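3.2 What people do with knitwear once it stops fitting

I went into this part of the study expecting to write a page and a half on moths. Moths did come up (a lot, and with real feeling), but the thing my households in Waredum kept steering me back to was the half-life of a jumper. I mean the long stretch between the last time somebody properly wears it and the day it leaves the house. With a T-shirt that stretch is short. It gets thin, it turns into a duster, off it goes. Knitwear hangs about for years.

We visited 30 households, and in every one I asked the same opening question, which was simply whether there was anything woollen or knitted in the place that hadn't been worn since the January before last. I'd meant it as a warm-up! In most homes it took up the rest of the visit. People went off upstairs and came back with armfuls, and then each piece had to be gone through, with where it came from and who had it first and why it couldn't possibly go to the shop on Ndlovu Road.

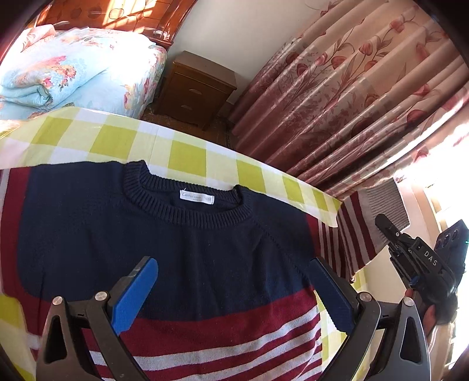 Labels turned out to matter far more than I'd allowed for in the interview guide. I'd put them down as a source of washing advice and left it there, but people used them as a kind of evidence. If the label was still in and you could read the size, the garment was "good" and had to be passed on to a person. If it had been cut out or had gone blank in the wash, the same garment could be unpicked, felted or given to the dog without much guilt. A small white one under the collar, in faint cursive like the one on the navy crew neck with the striped lower half, sat awkwardly between the two, and I heard a good ten minutes of argument in one kitchen over whether faint still counted as readable. My co-worker Vusumuzi Naidoo thinks this is mostly about size and hardly at all about the maker's name, and having gone back through the transcripts I've come round to his view. The size is what lets you picture a particular cousin in it.

The second thing people judged by was the edges. I should say that by edges I mean cuffs, hem and neckline, anywhere the knitting changes to rib. Hardly anyone in our sample looked at the body of a jumper first. They went straight for the rib, stretched it a bit, let go and watched. One woman who used to work at the Itine mill did this so fast I had to ask her to do it again slowly for my notes, and she was quite cross about it. Her rule was that a tired rib can be picked up and reknitted in an evening, so it shouldn't count against a garment at all. Younger people tended to go the other way, and a baggy cuff was enough to finish a jumper off for them.
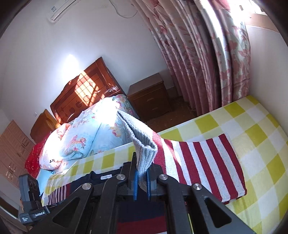 Figure 2. Ribbed band on a red and off-white striped knit, lifted and folded.

Stripes deserve a paragraph of their own, because they came up in 11 of the visits without my asking. Home knitters like them for repairs. If you've lost the original yarn (and you always have) a plain jumper shows every join, while on a striped one you can replace a whole band in something near enough and get away with it. Several people told me they'd kept striped pieces longer for just this reason, even when the repair never got done. I did ask when they thought they might get to it. That was not a popular question.

None of this sits very well with the Clenine survey, which asked 500 people by post and had "worn out" as a single tick-box. I don't blame them for it, a postal form has to stop somewhere, but I can't find a single visit of mine where "worn out" would have been an honest answer on its own. A jumper with a dead neckline and a legible label was in one bag, the reverse was in another, and the bags themselves lived in different cupboards. I come back to the cupboards in 3.3, along with the moths.

2 comments | 11 shares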